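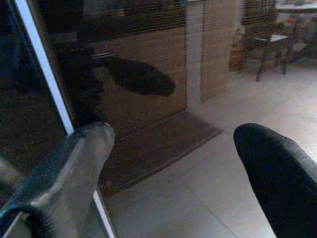

Flenda and the morning shift

10 June 2021

I've been promising to write this one since April, and a few of you have very kindly (and then a little less kindly) reminded me in the comments, so I've made a large pot of tea and I'm going to get it all down before I have to go and iron a blouse for tomorrow.

For anyone new, I work at Korkdale, a guesthouse on the road out of Tangen. I've done breakfasts and the downstairs rooms there for longer than I care to say, and for most of that time the morning shift has gone the same way. You let yourself in by the back, you put the big urn on, and while it grumbles away you go through the downstairs and pick things up off the floor. Guests drop an extraordinary amount. Socks, napkins, room keys, the little paper sleeves that the tea bags come in, children's bricks, one earring (always one). You can't put the floor washer through until all of that is up, and you can't lay up for breakfast until the floor has been washed, so the whole morning hangs on somebody bending down.

That somebody was me and Torunn Granström, turn and turn about. Torunn is our head of housekeeping and has the worst knees of anybody I know, and mine aren't anything to write home about either.

So, Flenda. Flenda is the floor robot, and it came to us in the spring from a firm called Sirkoline. I had expected something with a face, I think, or at least something that looked as if it had been designed to be liked. What we got is a low base on wheels with an arm on top and two fingers on the end of the arm, a pale see-through sort of grey one and a plain black one, both rounded at the tip. It doesn't speak. It goes about the floor with its fingers open, stops at a thing, closes on it, and carries it to the tray by the linen cupboard, where we sort out what's rubbish and what belongs to somebody.

I'll be fair to it and say the first week was dreadful. It was slow, for one thing. I could have cleared the garden room twice over while it was making up its mind about a napkin, and I'm afraid I did, several times, just to prove the point to myself, and then had to listen to Torunn telling me that if I kept picking everything up in front of it we'd never find out whether it could do the job. She was right, of course. I sat on my hands. I mean that nearly literally – I sat in the kitchen with a cup of tea and watched the hatch and felt like a woman playing truant.

The garden room is the one it found hardest. It's a lovely room, with a lot of glass and the woven blind and those big pale tiles that show every footprint, and it's where guests like to leave their things. The glass bothered it. The young man from Sirkoline explained that reflections are difficult for it, that it will sometimes take a shape in a window for a thing in the room, and I said that I'd once wished good morning to myself in that very glass, so I wasn't going to hold it against anyone. Then there was the doormat. It's a plain brown mat with a darker border and it has never given a moment's trouble to a living soul, but Flenda would come up to the edge of it and stop. Off it would go, round the other side, and stop again. One morning I came in to find it had hold of a corner and was trying, very politely, to take the entire mat to the linen cupboard.

We rang. Somebody changed a setting. It leaves the mat alone now, although I notice that it won't pick up anything small and brown that's lying on it either, so I check there myself every morning, and I've found two buttons and a hazelnut that way.

What I wanted to write about, though, is what it has done to the rest of us, and I find that harder to be funny about.

When the owners told us it was coming, there was a meeting in the dining room, and I'll admit I went in with my arms folded. There are five of us on mornings. You hear "it will free up your time" and you wonder what they're planning to do with the time once it's free. I asked that, out loud, and there was a pause that I didn't much care for. To their credit they came back the following day with something in writing, which said that no one's hours would go down this year because of the machine. This year. I've kept my copy in the drawer with the takeaway menus and I do look at it now and again. I believe they mean it. I would also like to see one for next year, and I've said so, and I'm saying so again here because I know for a fact that one of them reads this blog. Hello! The scones are still too small.

As for my own mornings, they have changed a good deal. I used to be bent double for the first part of every shift and now I mostly am not. I have an app on my phone that counts my steps, which my niece put on for me, and on some mornings I'm doing up to 3,000 fewer than I did before, so I've had to start walking home the long way by the water to make up for it. My back is better. Torunn's knees are no better, but she says they aren't getting worse at the old speed, and from Torunn that is practically a song.

The time has gone on breakfast, largely. I make the porridge properly now, in the heavy pan, stirring it, where before it was done in a rush at the last minute. I lay the tables without one eye on the clock. I talk to people. There was a gentleman staying in May on his own, an early riser, and in the old days I'd have given him a cheerful wave from floor level and carried on, but as it was I could sit with him for a bit while the urn came up. He'd been to Tangen on his honeymoon. I wouldn't have had that conversation, and I'd have been the poorer for it.

But I've lost something as well and I keep trying to put my finger on it. When you pick things up yourself you know the house. I could have told you, from the floor, that the family in the big room had had a bad night, or that the couple at the end had been playing cards and one of them had lost. Now it all arrives in a tray, mixed together, and I don't know where any of it came from. We had a small plastic dinosaur in the lost property for three days because I couldn't say which room it had been nearest to, and the little boy had gone home by then. (We posted it. His mother sent a card, and it's on the kitchen fridge.) Before Flenda I'd have known whose it was straight away and it would have been beside his plate at breakfast.

I said this to the young man from Sirkoline and, to my surprise, he wrote it down. The machine does know where it picks each thing up, it seems. It just never occurred to anyone that we'd want telling. So there's now a list that comes through on the office tablet, and for the whole of May it had 534 lines on it, each with a room beside it. It's not the same as knowing, but it's a help, and I was rather proud to have had an improvement made on my account.

The other thing is the minding of it. They don't put this in the leaflet, but a machine like that wants looking after, and the looking after has to be somebody's job. The fingers have to be wiped down, and the black one shows up every bit of fluff. The tray has to be emptied. If it stops in the middle of the floor with something it doesn't like, a person has to go and see what the matter is, and that person tends to be whoever is kindest, so for the first month it was our youngest, who is on the least money of any of us and was getting called away from her bedrooms all morning and then told off for being behind. Torunn put a stop to that. There's a rota on the back of the office door now and it counts as work, with time set against it, and we all had a proper afternoon of being shown how to do it. If your own place is getting one of these, please ask about that at the beginning. I wish I had.

I do talk to it, I should confess. I say good morning when I come in and I tell it to mind itself by the little table in the garden room, because of the thin legs. Torunn thinks this is ridiculous and says so, and then last week I came through with the butter dishes and heard her, quite distinctly, saying "well, go on, then" to it in the voice she uses for new starters.

A few of you asked whether guests mind. Some don't notice, as it's usually finished before they're down. The children adore it and drop things on purpose. One lady wrote in the visitors' book that she'd come to Korkdale to get away from that sort of thing, and I had some sympathy with her, and gave her an extra egg.

Right, the tea has gone cold and the blouse is still in the basket. I'll do the rhubarb post next, I promise, and for those who wrote asking about the porridge, it's half milk and half water and a good deal more salt than you think.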